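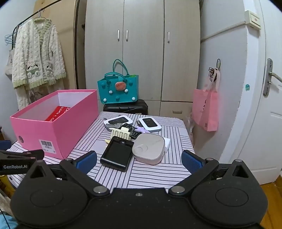

27/07/2020, Kanlow hand demos, tidying set

Started late, battery on the left unit flat again. Swapped it, logged nothing for the first half hour so ignore anything before the restart.

Task as agreed with Ludivine: pick the hair clips and small bits off the little table, put them in the pink box. One item per demo, fingers fully open at the start, fully open at the end. Last week's lot had half-closed starts all over the place and the Brunet trainer treats that as a grasp, so please WATCH THIS.

Total so far 352, target 600. Threw out 35 after a quick scrub through:

- fingers closing before the blue pads were level with the item (most of them)
- me going too fast over the box edge
- couple where the other gripper drifted in and bumped the cloth

Claw clip is a pain. Grab it across the teeth and it rolls out of the pads. Along the spine is better but then you come in at an awkward wrist angle and tracking gets jumpy. Try slower approach, pause, then close. Star clip no trouble. Flat cases ok if you tip them up on one edge first, dont know if the arm will ever manage that tbh. Left those demos in, tagged "tip".

Striped cloth: leave it on. Wostau notes from May say plain white table gave worse position tracking, and I beleive it, had far fewer dropouts today. It does creep towards you though. Pull it straight every ten demos or so.

Pivots felt a bit stiff on the right hand side. Dust on the front plate, wiped down before packing up. Checked the middle screw, didn't touch it.

Upload to Flavireo stuck at 200, restarted it, going again when I left.

Next:
- recalibrate width, both units
- two-handed version, left holds the box still
- Ludivine to do a batch so its not all my wrist
- ask about spare pads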